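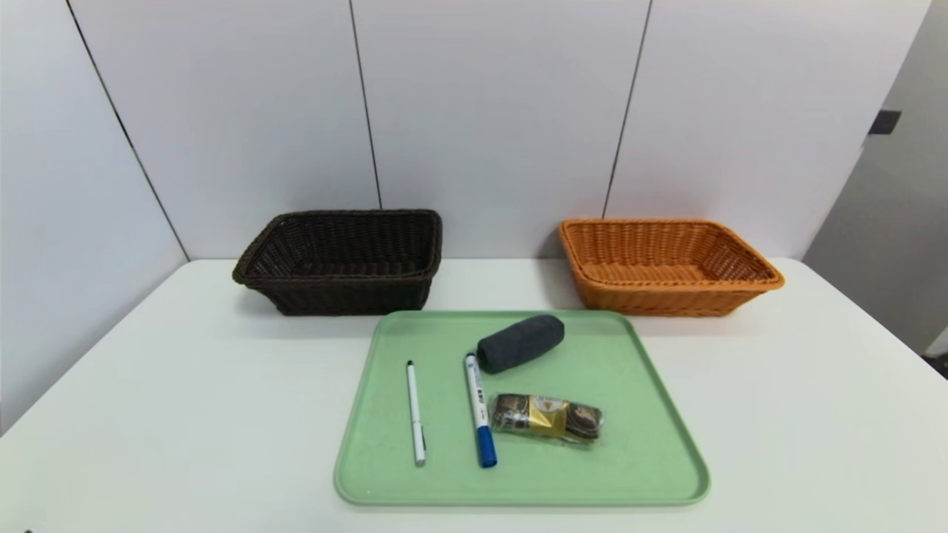
La conservación de semillas hortícolas en el ámbito doméstico exige una disciplina que con frecuencia se subestima. Desde enero, este cuaderno ha seguido el protocolo difundido por el vivero Pridholm, que recomienda separar los lotes por año de cosecha antes de someterlos a la prueba de germinación. Para dicha separación resultan adecuados recipientes abiertos y de color distinto, como una cesta de mimbre marrón oscuro y otra anaranjada, de tamaño similar, que impiden confundir un lote con otro.

La prueba se realiza con 50 semillas por variedad. En la judía Tollevley, la germinación fue satisfactoria tras tres años de almacenamiento; en la cebolla Andura, por el contrario, no se aconseja superar los dos. Los resultados completos se publicarán una vez concluido el ensayo de primavera.

29 de octubre de 2018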